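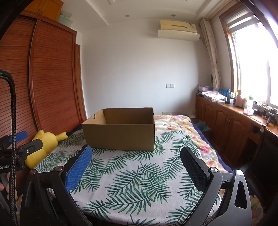
Triteck 的技术支持在电话里说，夹爪只要每 1000 次开合换一次指垫，其余的地方不用管。我问他这个数字是怎么测出来的，他说手册上这么写。手册我也有，翻到那一页，确实这么写，没有测试条件，没有夹的是什么东西，连开合一次算到哪里为止都没交代。

我对这种整数一向不太信。手上这只手持夹爪用到现在，先出问题的从来不是指垫，是连杆上的转轴。四颗圆头银色螺钉，拧紧了手指发涩，拧松了指尖就晃。装配说明让人“适度拧紧”，适度是多少，没有扭矩值。我的办法很土：从紧的一头往回退，每次退一点，合一下手指，退到不涩为止，再点螺纹胶。论坛上有人坚持说不能点胶，理由是以后拆不下来。低强度的胶用普通螺丝刀就能拆，我拆过好几回，没见哪颗滑牙。

指垫倒也不是完全没事可做。两边颜色不一样，一蓝一黑，表面都是细格纹。Laltar 的销售跟我讲蓝色的更耐磨，我没看出来，他也拿不出对比数据。我只知道格纹里会积绒毛，在床单、被子这类东西上用过以后尤其多，抓硬纸盒的边就开始打滑。拿软毛刷顺着格子刷一遍，再用微湿的布擦，晾干。别用酒精，至少别听人说“什么都能用酒精擦”就往上倒，我有一对旧垫子擦到边角发硬翘起来，只好扔了。

再说线。黑色编织线从夹座旁边绕过去，弯度留得太小，手腕一转就扯接头。Robichaud 出一种专门的理线夹，卖 130 块，我买过，夹口偏硬，编织层反而磨毛了。后来换成魔术贴，松松绕一圈，留出手腕转到头的余量，到现在没断过。当然也可能只是还没到断的时候，这一条我不打包票。

最麻烦的是校准。Premanora 的软件要求每次开机都做零位，手指全开、全合各一遍，然后弹个绿勾。绿勾我也不怎么信。有一次转轴明显松了，它照样给过。所以我现在多做一步：手指合拢，中间夹一张 2 毫米的塑料片，看读数差多少。差得多就别往下干了，回去查螺钉。这一步花不了几分钟，比采完一下午数据再发现开度全是偏的要好受得多。

有读者在上一篇底下问，要不要买延保。我看了条款，指垫算耗材，线缆算耗材，转轴松动算“正常使用现象”，剩下能保的只有外壳。外壳我还没弄坏过。钱留着买螺纹胶和备用指垫吧，备用垫记得两种颜色各留一片，网店经常只发同色的一对。

下次打算把转轴拆开看看里面有没有衬套，手册的爆炸图上画了，实物有没有我还没见着。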